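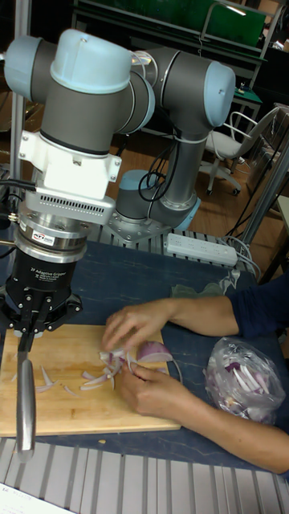 Knife over the board, side view.

2018-08-23, bench notes, Indton hall table

Top is out of the clamps. Two of the three glue lines are good. The third one is the one I did after lunch, and it looks like it. There's a gap at the far end I can get a fingernail into, which is a fingernail more than the client is paying for. Ripped it apart along the line, rejointed both edges and it's back in the clamps now with the cauls on, where they should have been the first time.

Lost 3 mm of width doing that. Drawing says 2000 long and doesn't care much about the width, so I have decided I don't either.

Legs: Murín sent the ash already squared, as promised in June, and most of it is even square. One blank has a twist you could use to teach a course. Set it aside for drawer runners. If anyone goes looking for the fourth leg, it's currently a different board from the offcuts rack and the grain is a bit redder than its brothers. It goes at the back, against the wall. Please don't point it out at delivery.

Tapers cut on the bandsaw and cleaned up by hand. The jig still kicks the last inch out a hair. I wrote this down last time too, underlined, and then evidently closed the book.
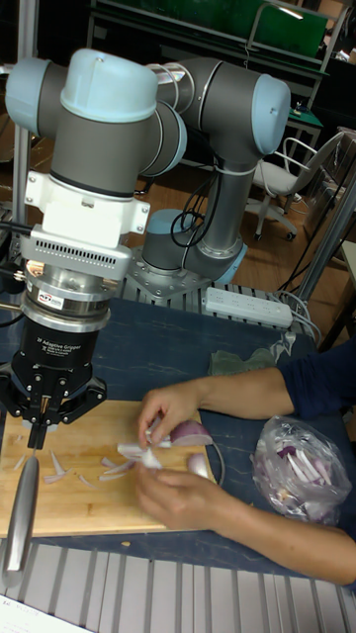 Finish samples

Tried the Koken hardwax on three offcuts: straight over 180 grit, over 240, and over 240 with the grain raised first. The 180 drank it and came out blotchy near the knots. The 240 is fine until you put a wet glass on it, at which point it goes furry like a peach. Raised grain wins again, to the surprise of the apprentice and no one older than him.

Colour is warmer than the client's sample chip, though her chip has been living on a windowsill. Zdislava Dvořáček came by, held it up to the light for a long while and said "brown". Taking that as sign-off.

Second coat goes on once the first stops smelling. The tin has an opinion on how long that is. The shed, in August, has another.

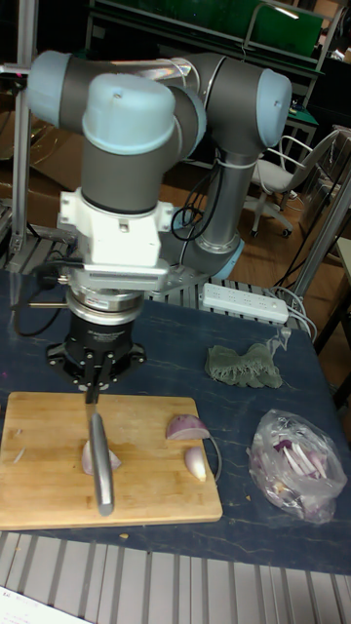 Drawer bottoms next, and I'm still arguing with myself about the grooves. The Brorkeo drawing has them 6 mm up from the lower edge, which leaves a lip so thin it'll snap the first time somebody fills the drawer with batteries and takeaway menus. I'd go to 10 and lose the depth. Fronts get a small chamfer along the bottom as a finger pull, no hardware. For the panels themselves I keep coming back to bamboo, same sort of stuff as the cutting board under that knife tip, pale enough that you can find things at the back of the drawer without a torch. It's murder on plane irons, so it would be sanding all the way. Will price a sheet against the ash ply before I get attached to it.

To do: regrind the wide chisel, order 105 of the little brass screws (100 for the job and five for the floor), fix the taper jig. Fix the taper jig.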